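7.4 Checking Gripper Tracking in Mivomard

1. Open the recorded session and select Replay.
2. Confirm that the left and right tracks share one clock. An offset above 4 ms must be corrected before export.
3. Step through each grasp and mark the point of contact.

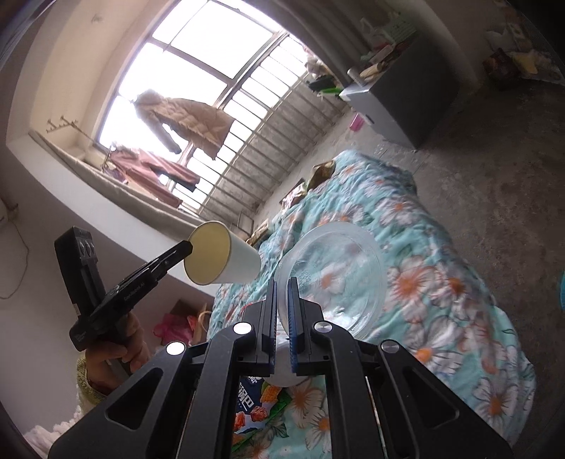
4. Select Rebuild Path. The planner discards any segment shorter than 124 ms.

Note: Clear-walled objects may produce gaps in the depth estimate — review these by hand.

Caution: Do not close Mivomard while a path is being rebuilt.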